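Home | A to Z | Handwork | Kitchen | Workshop | Letters

Mar 4, 2021
By Pei-shan Kan

Stitches in Soft Tissue

A suture is a stitch that holds living tissue together, and "suture" is also the word for the thread, and also the verb. I've been writing the sewing entries for this encyclopedia for a while now and I kept putting this one off, partly because I'm a sewing person and no kind of medical person, and partly because every time I sat down to it I ended up reading about silkworms for an hour. So please take it as an article about thread and knots by somebody who likes thread and knots. If you have actual stitches in you right now, the person to ask is the one who put them in.

The word

It comes from the Latin for a seam, sutura, from suere, to sew. You'll run into it in other corners too. The wiggly joints between the bones of the skull are called sutures, and so are the lines on certain shells, and I once spent a whole afternoon confused by a geology book before I caught on that geologists use it as well (for the place where two pieces of crust have joined up). All of them are seams of one kind or another. People around me mostly just say "stitches," and I'll go back and forth between the two.

Thread

Sewing thread for cloth and thread for tissue have a lot in common, and for a long stretch of history they were pretty much the same stuff. Linen, cotton, silk, hair, and strips of animal sinew all got used. The famous one is catgut, which as far as anyone can tell never had much to do with cats. It's made from the intestines of sheep or cattle, the same family of material as old violin strings, and its big trick is that the body breaks it down over time. You don't have to go back and pull it out.

That gives you the first big split, absorbable and non-absorbable. Absorbable thread is meant to go away by itself. These days plenty of it is synthetic, and different kinds last different lengths of time. Non-absorbable thread stays until somebody snips it and takes it out, or else it stays for good, deep inside, doing its job. Silk usually gets put in this second group, although it does weaken slowly (I've seen people argue over this with real heat!). Nylon and polypropylene are in there too.

The second split is between monofilament and braided. Monofilament is one smooth strand, like fishing line. It slides through easily and doesn't leave much room for germs to settle, but it's springy and it remembers the shape it was packed in, and knots tied in it like to creep loose. Braided thread is lots of tiny strands woven together. It's softer in the hand and knots beautifully, and it drags a bit more going through. If you've ever switched from fishing line to embroidery floss in the middle of a beading project you already know the whole story.

Sizes are strange. Thick threads are numbered upward, then you reach 0, and after that the numbers count zeros, so a 2-0 is two zeros' worth of thin and a 6-0 is much finer. More zeros, thinner thread. I had this backward in my first draft and got a very nice letter about it.

Color is there so you can see what you're doing. Dark thread, black or blue or violet, stands out against pink, and some threads come undyed for places where a dark line would show through the skin.

Needles

A surgical needle is curved, nearly always, and shaped like a slice of a circle. A straight needle needs room on both sides of the work, which is fine for a pillowcase. A curved one can dive in and come back up on the same side with a turn of the wrist. Upholsterers use curved needles for the same thing, and I have a big ugly one in my own drawer, a Wovell, that I use for sofa cushions and nothing else.

Most of the needles also have no eye. The thread is fixed right into the blunt end, so there's no fat doubled loop to haul through the hole. I'm so jealous of this. Points come in different styles as well: a round tapered point pushes soft tissue aside, and a cutting point has edges for tougher stuff like skin.

The common stitches

Simple interrupted. One stitch, one knot, snip, move over, do it again. It's slow, but each stitch stands alone, so if one fails its neighbors keep holding. Probably the first one everybody learns.

Running, or continuous. The same thread carries on down the whole seam with a knot at each end. Quick, and it spreads the pull evenly, but a break anywhere can loosen the lot.

Locked running. Like the one before, except each pass goes through the loop of the last. Quilters, this is a close cousin of your blanket stitch.

Mattress. Goes out wide and comes back narrow (there's a vertical way and a horizontal way), and it's good for bringing edges up to meet each other when they'd like to roll under.

Purse-string. A circle of small stitches that closes up when you pull the ends, exactly like a drawstring bag.

Buried or subcuticular. Runs just under the surface so hardly any thread shows. Very close to the ladder stitch I use to close up stuffed animals.

Knots

The square knot is the basic one, right over left and then left over right, and if you get it wrong you've made a granny knot, which slips. The surgeon's knot has an extra wrap in the first throw so it stays put while you make the second. I use it for beading elastic all the time. With slick monofilament people add more throws on top, and it's normal to see a little stack of them.

Tension is the part that takes practice. The idea is to bring the edges together and stop there. Tissue swells after it's been stitched, and a stitch that was pulled hard to begin with will bite into it. I think of the puckers you get in thin cotton when the machine tension is up too high, only with cloth you can get out the seam ripper and start over.

Practice

People practice on all kinds of things: bananas, oranges, pigs' feet from the butcher, foam, felt, and layered silicone pads made for the purpose. I bought a pad from Arnolo in February so I wouldn't be writing all this cold, and I've now got two wobbly rows of interrupted stitches in it and a new respect for anybody who does this well. My spacing is terrible. A banana is more forgiving to the wallet and much less forgiving about tension, because the peel tears.
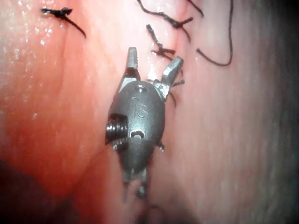

Category: Sutures > Thread in place

Dark thread on moist pink tissue is a good lesson in contrast. There are four threads stitched in around the metal jaws, and they're easy to pick out against the pink, which a pale thread might not have been. I also like the serrations on the inner faces of those jaws. Anything that has to hang on to something slippery seems to end up with grooves, and the pliers in my jewelry kit have them too (I wrap those in tape so they don't chew up the wire).

Holding a needle or a thread with metal instead of fingertips is an old habit in this kind of sewing. The classic tool is the needle holder, which looks like a pair of scissors with short blunt jaws and usually has a ratchet near the finger rings so it stays clamped. The other hand often has forceps, for lifting an edge very gently. Tying a knot with the needle holder goes like this: wrap the long end around the closed jaws, open them, grab the short end, pull it back through the loop. It feels impossible for ten minutes and then your hands just have it.

Taking them out

Non-absorbable skin stitches get lifted by the knot, snipped on one side close to the skin, and drawn out. The timing depends a lot on where they are. Faces heal fast and those stitches come out early, while stitches over a knee or another spot that bends get left in longer.

Related things

Staples, adhesive strips and skin glue all do some of the same work. See also Ladder stitch, Silk, Upholstery needles, Fishing knots. The Silk entry still needs somebody to finish the part on reeling, if anyone is feeling brave.

Contact the editors | Copyright Lirnel Household Encyclopedia | Back to top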